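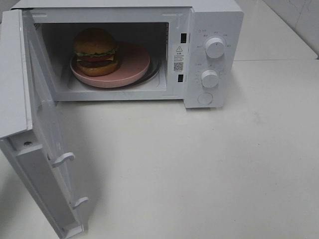 *Pink plate, toy burger, microwave door wide open.*

## Sticky sliding door? Try this before you call anyone

Our patio door in Salinas had gotten so bad I was using my hip to shove it open. I put up with that all winter (don't ask) and then fixed it in one afternoon with stuff I mostly had already!

Start with the track. Vacuum it with the skinny attachment, then go at the corners with an old toothbrush and warm soapy water. Mine took 22 minutes and three rags, and the gunk that came out was something else. Let it dry all the way.

Next, find the two adjustment screws down low on the edge of the door. They may be hiding under little plastic plugs. A quarter turn at a time, slide the door, check the gap, do it again. I got impatient and cranked one side, and the latch quit lining up, so I had to go back and start over.

Skip the oily sprays, they grab dirt like crazy. I use a dry silicone one and wipe off the extra.

If it still drags, look at the rollers. A new pair cost me $16. You'll want a second person for lifting the door out, because those panels are heavy and mine nearly got away from us. Take an old roller to the store with you, too – I guessed at the size the first time and had to drive back.

I go over the track again every October, before the leaves get in there.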